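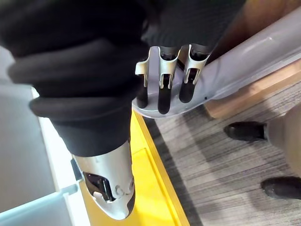

Istar Meleo 三指手与布套组件试用

更新于2018年1月20日

Meleo 是 Istar 出的一套三指末端执行器，装在现成的协作臂上用，单卖，也可以连同手臂布套、腕部相机和 Jostari 控制软件一起打包。我们去年7月从经销商 Nasrallah 那里拿到打包的那一套，先是租，后来买断。这篇写的是实际用下来的情况，机械、布套、相机、软件、售后分开说。价格各家谈出来不一样，我只写我们有把握的部分。

先交代用途。我们是做塑料件分拣和返修的小车间，来料以外壳、盖板、长条饰件为主，形状弯的多，平的少，表面怕划。以前用吸盘，遇到有筋、有圆边的件就漏气，换了几种唇口都只能解决一部分。两指平行夹爪夹得住，但是弯的长条一夹就转，放下去的时候角度全变了。选三指手就是冲着这类件去的，其他用途我没有发言权。

机械部分

三根手指并排从上面垂下来，指尖是黑的，靠近指尖的位置有弯折的银色金属件，上面开了槽。手指可以单独动，也可以编组，软件里默认是三根一起动。碰到弯的件，三根手指可以停在不同的深度，中间那根伸得多一点，两边的收一点，指尖都能贴到面上。这一点比两指的强得多，也是我们最后掏钱买断的主要原因。

指尖的软垫是可换件，用卡扣固定，徒手能换，新手第一次换大概会装反。说明书上画了方向，图太小，建议自己在垫子背面点个漆点。软垫对光面塑料的附着很好，浅色件上也没有留黑印，这个我们专门拿白布擦过。对磨砂面就差一些，夹力要往上调。对表面有脱模剂残留的件几乎没有办法，得先擦干净再上。这不能全怪它，吸盘遇到脱模剂一样掉件。

额定夹持重量写的是最多4公斤。我们的件都轻得多，没有往上限试。只试过把几块盖板叠在一起夹，能夹起来，但是叠着的件之间会滑，没有实用价值。

手指的关节间隙刚装上的时候很小，用到现在能用手晃出一点来。对分拣没有影响，要是拿去做插装我会担心。Istar 的手册里有一节讲怎么收紧间隙，需要一把细长的内六角，随机工具里没给。我们自己买了一把，拧的时候注意力度，金属件不厚。

金属件开槽的地方容易挂东西。塑料件毛边上掉下来的细丝会缠进去，时间长了手指回不到零位，软件报的是"位置偏差"，看不出来是哪里的问题。第一次遇到的时候我们查了半天线缆，后来拿镊子把槽里的丝挑干净就好了。现在每班开机前拿刷子刷一遍，这个报警再没有出现过。希望下一版把槽封上，或者至少在手册的报警表里提一句。

指关节不需要加油，手册写得很清楚，不要自作主张。我们有个同事给它上了润滑脂，结果粘灰，拆开洗了一遍。

布套

布套是黑色的，套在手臂上，松松地堆着，手臂伸直的时候拉开，收回来的时候堆成一圈一圈的褶。做得宽松是对的，关节转到头也不会扯。防尘效果可以，我们车间打磨工位离得近，以前手臂关节缝里全是白粉，套上以后拆下来看，里面基本干净。

缺点是堆褶的地方占空间。手臂收得很紧的时候，最下面那一圈会往腕部滑，靠近手的一侧显得鼓鼓囊囊。在箱子里取件的时候，布会先碰到箱沿。不会损坏什么，但是手臂的碰撞检测如果调得敏感，会因此停机。解决办法有两个，一个是把布套下端的束带往上挪，用随附的绑带固定；另一个是在 Jostari 里把工具外形设大一圈，让路径规划自己绕开。我们两个都做了。束带挪上去以后，腕部就露在外面，灰尘从这里进不进得去，看各人的环境。

另外，布套会挡标签。手臂上的关节编号和检修标记全在布底下，检修的时候得把布推上去。Nasrallah 的工程师上门那次也抱怨过这个。我们的做法是在布外面缝了几块小布条，写上编号，土办法，能用。

布套可以拆下来洗，冷水手洗，晾干。洗过之后略微变硬，过几天又软下来。拉链在内侧，拆的时候要把手先卸下来，这一步比较烦，因为卸手要重新标定。如果拉链能做成全开的，就不用卸手了。我把这条写进了反馈，Istar 那边回信说记下了，没有说什么时候改。

腕部相机

打包套装里的相机很小，装在腕部，朝着手指的方向看。视角很宽，离得近的东西占掉大半个画面，手臂自己的布褶也常常跑进来。刚开始用的人看着监视画面会有点不习惯，分不清上下左右，多看两天就好了。

它的好处是指尖和工件接触的地方一直看得见。手指按在件上有没有按实、有没有歪，远处的固定相机看不清楚，尤其是弯的件，背光的那一侧全黑。腕部这个角度就清楚得多。我们现在用它来做两件事，一件是远程看着，有问题喊停；另一件是留录像，出了掉件可以倒回去查。

不好的地方是布套。布堆下来会遮掉画面的一部分，遮多少跟手臂的姿态有关。Jostari 的识别模块有一个遮罩功能，可以把固定不变的遮挡区域涂掉，但是布褶每次堆得都不一样，遮罩涂小了没用，涂大了又把有用的地方涂没了。最后我们放弃用腕部相机做识别，识别交给顶上那台固定相机，腕部这台只管看。如果你打算只靠腕部相机定位，布套最好不要，或者换短的。

浅色、有一点光泽的件，在这台相机里容易和地面混在一起。我们地面是灰的，有木纹一样的条纹，浅灰紫色的饰件放上去，识别框经常漂。换成黄色托盘以后好了很多。这个经验跟牌子没有关系，哪家的相机都一样，背景颜色先挑好，能省很多调参数的时间。

线缆从腕部引出来，走在布套里面，固定夹给得太少。我们那根线用了一段时间，接头处的外皮开始发白，换了一根带弯头的，又补了几个固定夹，没有再坏。

软件

Jostari 是单独授权的，装在工控机上，界面有中文，翻译得一般，有几处按钮的意思要靠猜。比如"释放"，有的页面里是松开手指，有的页面里是解除刹车，这两个意思差得远，误按会出事。我们在屏幕边上贴了纸条。建议装好以后第一件事就是把每个按钮过一遍，手臂下面不要放东西，也不要站人。

示教的部分做得不错。可以用手拖着手臂走一遍，再在软件里一段一段改，速度和夹力分开设。三根手指的接触顺序也能改，对长条件很有用：先让中间那根碰到，再让两边的跟上，件就不会被推跑。这个顺序默认是关着的，在"高级"那一页最下面，我们用了好几个星期才发现。

接触检测靠电流判断，没有单独的力传感器。硬一点的件判断得准，薄壁件会被按弯了才反应过来。把下压速度放慢以后可以接受，代价是节拍变长。我们薄壁件走单独的程序，慢速，别的件走正常速度。

节拍方面，我们一个班下来能处理700件左右，这是把换托盘、清毛丝的时间都算进去的。熟练工人手工分拣比这快。所以单从速度讲，这套东西不划算，它的价值在于能一直干下去，而且放件的位置整齐，后面装箱的人省事。有老板问我值不值，我一般先问他后面那道工序怎么排。

日志功能要说两句。Jostari 每次抓取都记一条，内容包括时间、程序名、手指停的位置、有没有报警。导出是表格，列名是缩写，没有对照表。我写信去问，技术支持的 Gudrun Tangen 第二天就发来一份文档，写得很详细，后来升级的版本里还是没有带上。需要的人可以直接找他们要。

还有一个毛病，软件升级以后遮罩和工具外形的设置会被清空，夹力参数倒是留着。升级前记得备份。第一次升级我们没有备份，工具外形回到了默认，布套又开始碰箱沿停机，找原因花了一个上午。

安装和标定

安装本身不难。法兰是标准的，螺丝够长，手臂这一侧只要一根电源线和一根网线。包装很实在，每层都有泡沫，标签贴得清楚。随机附的转接板表面有毛刺，我们用锉刀过了一下。

标定要20分钟，熟了以后也差不多是这个时间，因为大部分时间是它自己在走。需要一块标定板，套装里有，单卖的版本里没有，单独买要等货。标定板收好，别拿来垫东西，弯了以后标出来的结果看着正常，实际会偏。

工位布置上有几条经验。手下面的台面最好有一圈凸起的边，件掉下来不会滚到地上。料架的高度要比托盘高一些，手臂从上往下取，姿态比较舒展，布套也不容易堆在腕部。料架我们用的是木头的，自己钉的，颜色深，跟件分得开。装废件的箱子放在手臂一侧就可以，不要放在正下方，三根手指张开的时候比想象的宽。

人站的位置也要想好。示教和试跑的时候肯定有人在旁边看，急停按钮要放在这个人伸手够得到的地方。Nasrallah 交付的时候把急停装在了工控机旁边，离手臂太远，我们自己接长了线挪过来。正规的做法是让他们来改，要另外收费，报价不高，着急的话可以先谈在合同里。地面上的线要压好，来回走容易绊。

售后和配件

Nasrallah 负责我们这个地区的售后，联系人是 Georges Awwad。电话通常能打通，回邮件要慢一些。上门过两次，一次是交付，一次是换手指。换手指那次是我们自己的责任，程序里写错了一个高度，中间那根直接顶在料架上，金属件弯了。他们带了备件过来，当场换好，顺便把那一根的零位重新做了。费用按配件价收，没有加工时费，这一点我们很满意。

配件里用得最多的是指尖软垫，订货号是731，整套三个一起卖，不拆。我们磨得最快的总是中间那个，两边的还能用就得一起换，有点浪费。现在的做法是把旧的两边垫收起来，凑够一套装到试验用的程序上。Istar 如果能单卖，相信不少用户都愿意。

保修条款里写明布套不在保修范围内。布套的束带我们坏过一根，弹性没有了，自己去裁缝店换的。线缆在保修范围内，但是要寄回旧线才发新线，等于中间要停几天。建议一开始就多备一根。

手册是英文的，纸质版很薄，完整版要到网站上下载，需要注册。中文版只有快速入门那几页。机械图纸可以要到，Georges Awwad 给我们发过外形图，做防护罩的时候用上了，尺寸和实物对得上。

和其他方案比

我们试过的其他方案不多，只说用过的。

吸盘：平的、光的件首选吸盘，便宜，快，坏了换一个就行。有筋、有圆边、有孔的件不行。我们现在平板件那条线还是吸盘，没有换的打算。

两指平行夹爪：结实，好修，夹短的件很稳。夹弯的长条件会转，加长指面能改善，加长以后又进不了箱子。价格比 Meleo 低不少，如果你的件形状规整，买这个就够了。

软体手指：借来用过一阵。抓得很温和，对薄壁件尤其好，放的位置不准，气管也多。要是我们全是薄壁件，可能就选它了。

Meleo 在这几种里面属于什么都能抓一点，每样都抓得不算最好。来料杂的车间适合它，来料单一的车间不适合。

给准备买的人

先租再买。Nasrallah 可以租，租金能抵一部分货款，我们就是这么做的。租的时候把自己最难抓的件拿出来试，好抓的件什么手都能抓。薄壁件、有脱模剂的件、颜色和地面接近的件，都要试到。

布套看环境决定。有粉尘就买，没有粉尘可以不买，省下调路径的麻烦。腕部相机建议买，哪怕只用来看。Jostari 的识别模块可以先不买，基础版够用，以后加授权码就能开，不用重装。

合同里把急停位置、备用线缆、标定板三件事写清楚。软件版本也写上，我们交付时装的是旧版，升级是后来自己做的。

打分的话，手指本身我给高分，布套中等，相机中等偏上，软件中等，售后高分。我们计划再加一套，放在饰件返修的工位上，这次打算只要手和相机，布套自己做一个短的，长度到腕部上面就停。图纸已经画了，布样还在等。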